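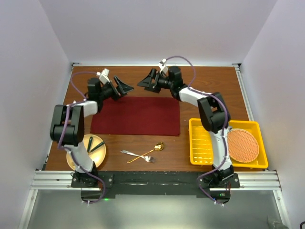 **Unit 3 - Choosing a two-arm kit: the Lodero bench set**

Notes by Delali Ofori. Bring these to the lab, we'll be marking them up as we go.

I've been looking forward to this unit all term! We're reviewing the Lodero as if we were buying it for a small workshop, so keep your buyer's hat on while you enjoy yourselves.

### What's in the kit

- two arms with parallel grippers, bolted to a plate on an aluminium rail
- a small white camera module on each wrist
- side and back panels in a pale colour
- the Flelto control software, with a one-year licence

Price for schools is $3,798. The single-arm version is $1,410, and you can add the second arm later, but you'll need to buy the longer plate too (ask Kazimír, he's done the sums).

### Why I like it

The wrist cameras! On the Veltis set we had last year, the only view was from overhead, and the gripper hid the very thing it was reaching for. Having a view right behind the fingers makes small items like forks and spoons so much easier to line up. Swapping a finger takes one hex key - lovely.

### What to be picky about

- **Cables.** They loop out from the wrist and run back along the arm to the base. Check the slack at full reach before every session.
- **Reach over the bench.** The lower segments can sit right above a tray or plate near the front. Plan your layout around the arms, then around the task.
- **Manual.** Page 13 has the joint limits, and the wrist figures are in the wrong order. Jarmila Vrabec has a corrected copy.

### For the lab

Work in pairs. Write a one-page review covering set-up, layout and teaching value, and say which version you'd buy. Colour printing isn't needed. Hand it to Zübeyde Işık by 4 pm.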